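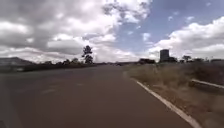
How to Keep a Fuel Log on a Long Drive

By Tamsin Pomare
January
Print this page | E-mail this to a friend
Filed under: Car Care, Trip Planning

A fuel log tells you what your car really uses, and it can show a problem such as a soft tire or a clogged air filter before a warning light does. All you need is a small notebook and a pen that stays in the car.

1. Fill the tank before you leave. Stop when the pump clicks off and don't top up. Set the trip meter to zero.

2. Rule five columns: place, odometer, trip miles, gallons, price paid. Leave a wide margin for notes.
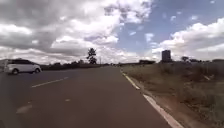
3. At each stop, fill the tank again and write the line before you pull away from the pump. Receipts fade, so copy the numbers down the same day. If you only put in a few gallons, mark the line "part" and carry the miles and gallons over to the next full tank.

4. Divide trip miles by gallons. On the run from Varnlow to Otach I drove 200 miles and the pump read eight gallons, so that leg came to 25 miles per gallon. My best leg that trip was 29.

5. Use the margin for anything that changes the result - headwind, roof box, air conditioning, a detour.

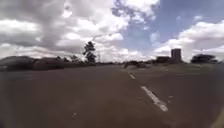 6. Wait until you have 500 miles in the book before you compare legs. One tank can be off because pumps shut off at different points.

7. At home, add up the miles and the gallons and divide once more. Don't average the separate results - short legs would count too much.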